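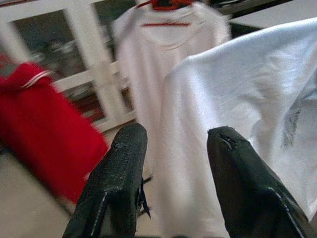 How long should a live robot demonstration run at an open day?

Plan for 3 minutes of robot motion per group, with a short talk before it and time for questions after. Visitors standing up will follow a repeated task for that long. Past that they start talking among themselves and the operator ends up raising their voice.

The rest of this page sets out how we run the garment handling demonstration at the Mistdale workshop. It assumes you already have a working arm, a two-finger gripper and someone trained to operate both. It doesn't cover programming.

Choosing the garments

Use ordinary clothes on ordinary hangers. Long-sleeved tops work well because the sleeves move on their own when the hanger is disturbed, and visitors notice this without being told. White fabric is harder for the vision software than strong colours, particularly where one white item overlaps another. Put a red garment on the same rail and the difference in behaviour is easy to point out.

Avoid anything with loose beading, open zips or long drawstrings. Wash and dry everything beforehand, without fabric softener, which changes how the cloth slides between the fingers.

Setting up the rail

1. Fix the rail to the floor stand and tighten both collars. Push it by hand. If it rocks, add weight to the base.

2. Set the rail height so the shoulders of the garments sit in the middle third of the arm's reach. Garments hung too high force the wrist into an awkward angle and the arm will stop on a joint limit.

3. Space the hangers one hand width apart. Closer spacing is a fair test of the system but a poor first demonstration.

4. Check the light. Glass behind the rail is a problem in late afternoon, when low sun washes out pale fabric. Draw the blinds or move the stand.

5. Mark the visitor line with floor tape, outside the full reach of the arm plus the length of a sleeve.

Checking the gripper

Inspect the fingers before the doors open and again at lunch. Small scuffs on the fingertip surface are normal wear. A tear or lifted edge needs a closer look, as it can snag a knit. Wipe the fingers with a damp cloth, let them dry, and cycle them open and closed ten times with nothing between them.

We replace the fingertip covers at 4,000 cycles. The Pananero control software keeps the count, and it should be written in the logbook at the end of each session. At Clembridge they change theirs at 3,000 because they handle heavier cloth – use the lower figure if you plan to show denim or towelling.

Running the demonstration

Start with the arm parked and the fingers open. Tell the group what the task is in one sentence: the robot will take hold of a garment by the shoulder and lift it off the rail. Then run it once without commentary.

On the second run, slow the arm to half speed and explain each stage as it happens. The approach takes longest. The fingers come in on either side of the cloth, wide apart, and the software waits for the fabric to stop swinging before it closes them. Point out the pause, or people will assume a fault.

Run it a third time with the garments hung in a different order. Let a visitor choose the order, but have staff hang the clothes.

If a grasp fails, let the arm finish its retry. Stop it only if cloth is caught or someone crosses the tape. Danilo Malabanan, who operated the arm through most of our October sessions, calls out "retry" each time so the group knows what they are watching. All our operators now do the same.

Questions that come up

Children ask whether it can fold. Ours can't. Adults ask what it costs, and the operator should refer them to the front desk. Engineers ask about grip force and will want to feel the fingertips; allow this only with the arm isolated and the key removed.

A party from Cabanatuan asked to see the failure log, so we now keep a printed copy beside the console.

Packing up

Park the arm, isolate it and hang the key in the cabinet. Take the garments off the rail and check the shoulders for marks. Retire any item that has been lifted 200 times, as stretched fabric gives misleading results. Leave the floor tape down if there is a session the next day.

Last revised 11 November 2022. The logbook template is kept in the second drawer under the console.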